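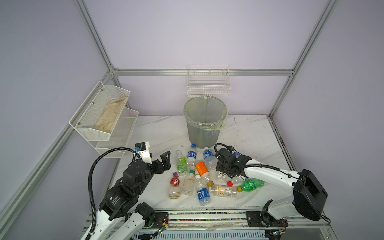
Osau Open Day Bottles: README

Recordings from the two-arm sorting cell at the Osau open day in January. The task, as announced to visitors: put the plastic bottles in the bin. Children explained to us several times that they could do this faster, and they were right.

What is in the release

671 episodes, one folder each. An episode starts with bottles scattered on the tabletop and ends when the table is clear or the operator gives up. The second ending has its own flag, gave_up, and you will meet it often after 3 p.m.

Both arms are in every episode. Each carries a two-fingered gripper and a wrist camera, and a fixed camera watches the whole table. Joint positions are logged alongside the video.

The bottles

Ordinary drink bottles, mixed brands and sizes, picked for being awkward. There is a Pepsi, a green Sprite, several waters, and a squat red one with a purple cap that Terkus, our grasp planner, seems to take personally. Loose caps may turn up on the table. They are not part of the task and carry no labels, though one visitor argued hard for them.

Layout

episodes/ - video and joint logs
meta/ - flags, start times, operator notes
splits/ - train and test lists; test has 100 episodes
visitors/ - 3,139 comment cards, typed up, names removed

The comment cards were meant to be a side project. They are now the most downloaded folder.

Known problems

- Clear bottles on a white marble pattern are hard to see. We chose the tabletop because it looked nice.
- Clocks on the Emever logger drift before lunch. Use the corrected times in meta/.
- Operator notes get shorter as the day goes on. The last one reads "bottle".

Getting it

Run the Sydorenko fetch script from the top folder. It stops after 2,000 files and has to be started again. A fix is planned.

Free for research and teaching. If you train something on it that beats the children, please open an issue.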